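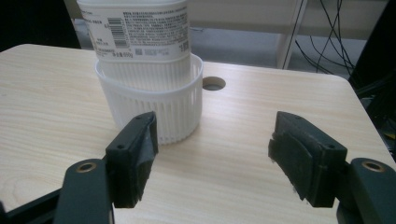
ARNHAM, September - Nillia is delighted to announce that its little white slotted basket, a favorite with our customers for keeping a bottle upright and in its place on the desk, is coming back to the shop in Arnham, and to our friends at the Sikonlow store as well!

The basket has narrow ribs all the way around and a smooth rim on top, and it takes up very little room on a tabletop. We had 113 letters and notes asking for it, and we read every one of them with real pleasure.

"I keep one by my own elbow and would miss it terribly," says Itziar Calvo of Nillia. The first 84 baskets go on sale at opening time.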